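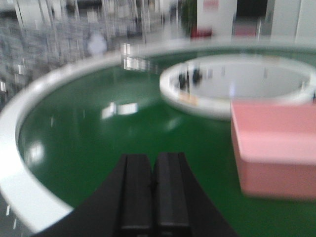 Section 3: Setting up your Rarnik turntable cover and getting the table level

Okay, so you've got the box open and the parts laid out (if you haven't, go back to Section 2, I'll wait). This is the part of the guide where the table goes from a pile of parts to something you can serve dinner on. I've put together more of these than I can remember, for my own house and for half my street, and I still do it in the same order every time.

Before you start, clear a patch of floor bigger than you think you need and put down a blanket. You'll want a rubber mallet, a small spirit level, the hex key from the bag marked B, and a soft cloth. Leave the power driver in the drawer, please!

3.1 Attaching the base

1. Lay the top face down on the blanket. Check the blanket for screws first. I once dragged a top across a stray washer and got a scratch as long as my hand, and it still annoys me every breakfast.

2. Find the steel ring plate and line its holes up with the inserts in the underside. One hole has a notch next to it, and that notch points to the Rarnik stamp.

3. Put in all 4 of the long bolts by hand, just a few turns each. Don't tighten any of them yet.

4. Now go around with the hex key, working across from one bolt to the one opposite, a half turn at a time. Stop when they feel snug.

Note: If a bolt won't catch, back it all the way out and try again at a straighter angle. The inserts are soft and they will cross-thread if you bully them. Replacement inserts are part number 1314, and the Restham parts desk is pretty quick about mailing them.

5. Slide the column onto the ring plate and twist clockwise until you hear the click. It's a good loud click. If you got a sort of mushy clunk, lift it off and have another go.

6. Get a second person for the flip. My neighbor Mirela Figueiredo is my usual helper, and we've agreed that whoever is at the column end does the counting. Tip the table onto its edge, pause, then lower the feet down.

Caution: Don't lift by the rim once the column is on. Put one hand under the top and the other on the column.

3.2 Leveling

Floors are never flat, mine least of all (old house, kitchen slopes toward the back door), so don't skip this bit even if the table looks fine.

1. Set the level in the middle of the top and read it, then turn it a quarter of the way around and read it again.

2. Screw the foot on the low side outward until the bubble comes back to center. Go slowly, a little goes a long way.

3. Lean on the edge with your forearms in a few places. If it rocks, one foot is floating, so bring that one down until it touches.

4. Give it a day of normal use and check again. The felt pads squash down a bit at first.

3.3 First cleaning

The factory film leaves a slightly greasy feel. Wipe the top with warm water and a tiny drop of dish soap, then again with plain water, then dry it with the soft cloth. I go in circles from the middle out. Paper towels are fine in a pinch but they leave lint, and on a shiny finish you'll see every speck.

Caution: No scouring pads, no ammonia, no "miracle" sponges. They dull the finish and there's no polishing it back.

For hot dishes, use a trivet. Valquíria Marinho, who wrote the care card in your parts bag, says cork ones are best, and I've come around to her view after years of folded dish towels.

Note: The maximum load is 114 pounds, spread out evenly. Please don't stand on it to change a light bulb.

Once you're level and clean, go on to Section 4 for fitting the turntable cover and the center tray. You'll need the bag marked C.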